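Toujours personne pour ranger la cuisine à ma place

Publié en mai 2022, rubrique Bricoles et machines

Je vous avais promis la suite de mon billet de décembre sur l'aspirateur, et puis le printemps est passé par là, le potager, les oreillers à laver, la belle-famille, bref, me voilà seulement maintenant devant mon clavier avec une grande tasse de tisane. Vous aviez été nombreux à me demander si je croyais vraiment qu'une machine viderait un jour le lave-vaisselle. J'ai gardé la question dans un coin de ma tête et je l'ai emportée avec moi aux portes ouvertes de Gradia, un petit atelier d'automatisation installé dans l'ancienne filature, à vingt-six kilomètres de chez nous (26 au compteur, avec un détour pour le pain).

J'y allais un peu comme on va au cirque, je l'avoue. J'imaginais de grands bras orange en train de souder des carrosseries, des étincelles, du bruit. Il y en avait un, au fond, chez leur voisin Eklund, qui empile des cartons toute la journée avec une régularité à vous donner le vertige. Celui-là, rien à dire, il fait son métier. Mais il soulève toujours le même carton, posé au même endroit, et si vous lui glissez une boîte à chaussures au milieu de la pile, il faut appeler quelqu'un.

Ce qui m'a retenue bien plus longtemps, c'est la table de la préhension, où l'on apprend aux machines à attraper les choses de la maison. Deux doigts noirs, assez anguleux, et en face tout un bazar de dînette comme on en a tous eu dans le coffre à jouets. Je suis restée plantée là pendant que mon mari faisait la queue pour les gaufres. J'ai vu partir une tasse en plastique, une éponge, un morceau de faux fromage, et puis la grappe de raisin, qui m'a rappelé celle de ma fille (la nôtre était violette et mâchouillée au bout).
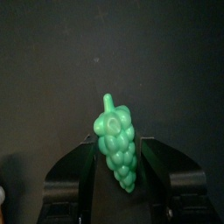

Ce que ça m'inspire pour la maison

Une grappe en plastique, ça ne s'écrase pas, et c'est bien toute la question. Je me suis aussitôt demandé ce que donnerait la même pince avec un vrai chasselas bien mûr, ou avec les fraises du jardin que j'ose à peine équeuter moi-même. La dame de l'atelier m'a répondu très gentiment que les aliments mous restaient difficiles, que serrer assez sans serrer trop leur demandait encore beaucoup de travail, et que les objets brillants ou transparents leur donnaient aussi du fil à retordre. Mes verres à pied peuvent donc dormir tranquilles !

Elle m'a parlé aussi de leur carnet d'essais. Sur les 166 prises de la semaine précédente, tous objets mélangés, 53 étaient à recommencer : lâchées, de travers, ou simplement à côté. Je ne sais pas si c'est beaucoup dans leur métier. Chez moi, avec un service de table complet, je crois que je finirais par manger dans des assiettes en carton. Mais il y a deux ans, paraît-il, ils ne tentaient même pas l'éponge, alors je veux bien être patiente.

Et puis attraper, ce n'est que le début. Quand je range la cuisine, je pousse le tiroir avec la hanche, je tiens trois couvercles d'une main, je renifle le torchon pour savoir s'il part au sale, je décide que le reste de gratin ira au congélateur. Allez expliquer ça à deux doigts !

Côté tâches simples, en revanche, je suis plutôt conquise. Notre aspirateur Druseck tourne tous les matins et n'avale plus les chaussettes depuis que nous avons pris l'habitude de les ramasser (qui a dressé qui, je vous laisse juges). La tondeuse Vernness de mes parents fait très bien son carré, tant que le chat ne s'y installe pas. Pour le linge à plier, j'ai posé la question, évidemment, et j'ai eu droit à un grand sourire.

J'y retournerai l'an prochain, s'ils rouvrent leurs portes, et j'apporterai peut-être un vrai torchon pour voir. Si l'un de vous a un robot laveur de vitres, racontez-moi en commentaire, j'hésite pour la véranda. Et pour celles qui m'ont réclamé la recette des gaufres, je ne l'ai pas eue, mais j'y travaille.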